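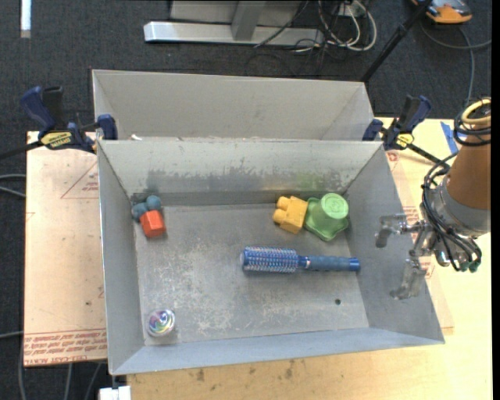
Bunting Cup: where does the 2028 final go? (merged thread)

touchline_tess
OK so the shortlist is out and there are 4 towns on it, and I am way too excited for a Cup that half the country has never heard of. Brivari and Flukach are the two big ones. My money is on Flukach! They've never had a final, the ground is right by the train station, and the people there go absolutely nuts for amateur soccer. I went to a second round match there in November and it was sleeting sideways and they still sang for ninety minutes.

harbor_end
Flukach would be so much fun but come on, the ground holds 3,000. Last final sold out a place bigger than that in a morning. You'd have people watching from the parking lot.

touchline_tess
I would happily watch from the parking lot.

keeperglove
Brivari has the seats, the lights and the locker rooms. It also already had the final 2 times. I don't see how you give it to them again and keep telling small clubs the Cup belongs to everyone.

old_no_six
Quoting keeperglove: "I don't see how you give it to them again"
Easy, the pitch drains. Did you watch the semi at Wulteo? The ball stopped dead in the center circle every time somebody tried a pass along the ground. I love the romance of it too, but I want a good game at the end of the season.

harbor_end
Wulteo was a swamp, agreed, but that was one night with a storm coming through, and they've relaid the whole north side of it.

mirabelle77
Can somebody explain how the vote works now? I thought the member clubs picked, one club one vote. My club got a letter saying the executive board decides and we get to "submit a preference."

old_no_six
Changed last summer. Clubs rank the bids, the board reads the rankings, the board picks. Terence Hartley pushed it through when he took over as chairman. His argument was that under the old way the big region voted for itself every time, and he wasn't wrong about that.

keeperglove
He wasn't wrong, but at least we could see the count. Now the rankings don't get published. If the board picks the bid that finished last with the clubs, how would we ever know?

mirabelle77
That's what bugs me. I don't think anyone is up to anything, I just want to see the numbers. Put them on the website the next morning and I'd stop complaining.

touchline_tess
Same! It would even be good for the Cup. People love a table. I'd refresh that page all day.

harbor_end
I think you're all being a bit hard on Hartley. He answered every question at the open meeting and stayed until they turned the lights off. And the prize money for first round losers went up to 400 on his watch, which pays for a bus for a club like mine.

keeperglove
Nice guy, and thanks for the bus money. Still want the rankings.

cr_flukach
Hi everybody, Colin Horrocks here, I helped write the Flukach bid. Somebody sent me this thread and I've been grinning all through lunch. Two things. The 3,000 is what we have today. The bid includes temporary stands behind both goals, and the town has already said yes to closing the road for them. And we've asked for the rankings to be published too, win or lose.

touchline_tess
COLIN!! Please tell me the pie stand stays.

cr_flukach
The pie stand is in the bid document. It has its own page.

old_no_six
Well, that's the best argument I've heard so far. I still say Brivari for the grass. Who pays for the temporary stands if the gate is poor?

cr_flukach
Fair question. The club carries half and the town carries half. I'd be lying if I said it doesn't make me nervous, but our supporters voted for it and I've never seen so many hands go up in that clubhouse.

keeperglove
Half each on a final is a big swing for a club that size. I hope you've got somebody careful looking at it. I'd love to be there though, don't get me wrong.

mirabelle77
I've just rewritten our preference letter and added a line asking for the count to be made public. If anyone else's club hasn't sent theirs in, the form has a comments box at the bottom of the second page, it's easy to miss.

harbor_end
Sent ours already, so I'll email them separately. We put Flukach second, sorry Colin. Wulteo first. I've got family there and they make the best tea in the league.

cr_flukach
Second is great, we'll take second!

old_no_six
Wulteo first, after that semi. Bring boots.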